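Moving course reserves during a floor closure - what happens to the item holds?

Posted in: Circulation and Stacks

Paula Bucur
We close our third floor in June and 639 reserve items go to the Tshabalala annex. The catalog runs on Redumer. If I change the permanent location in a batch, existing holds drop to the bottom of the queue. If I change only the temporary location, the holds stay put but the pickup notice still names the third floor desk. Has anyone found a setting that keeps queue position and sends the right notice? The loan rule for these items is two hours, in-building use only.
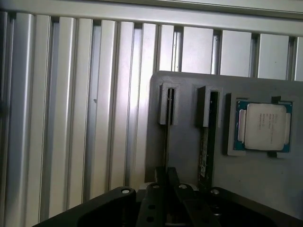
Jarrah Grimshaw
Use the temporary location. The notice text is not pulled from the item record, it comes from the pickup desk table. Add the annex as a desk, map the third floor desk to it, then run the batch. Queue order depends on the hold's creation stamp and the permanent location code, so leave that code alone.

Two cautions. The desk mapping expires after 90 days unless you clear the end date field. Also, the in-building rule checks the building code - if the annex has its own code, checkouts will be blocked until you add it to the rule.

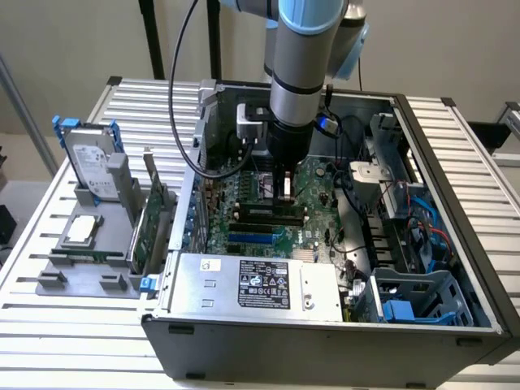
Run the batch before opening, and test it on a single record with a live hold first. The overnight job rewrites the notice queue, so anything changed after closing may go out with the old desk name.

Skeltex
we just printed new slips and taped a sign on the desk. worked fine for a small branch. Peltemura labels peel off if you put them over the old ones, so scrape first

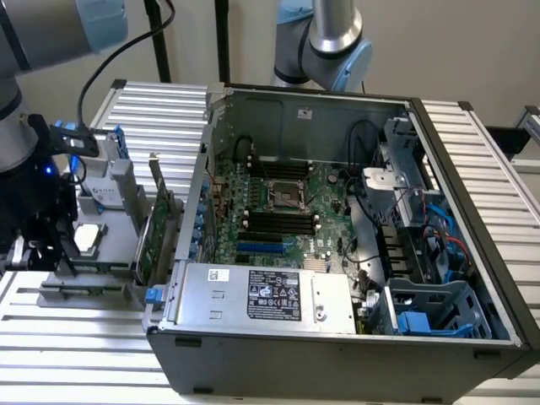 Computer case open on the workbench

Paula Bucur
The desk mapping was the missing piece. The annex does have its own building code, so I will add that to the rule on Monday.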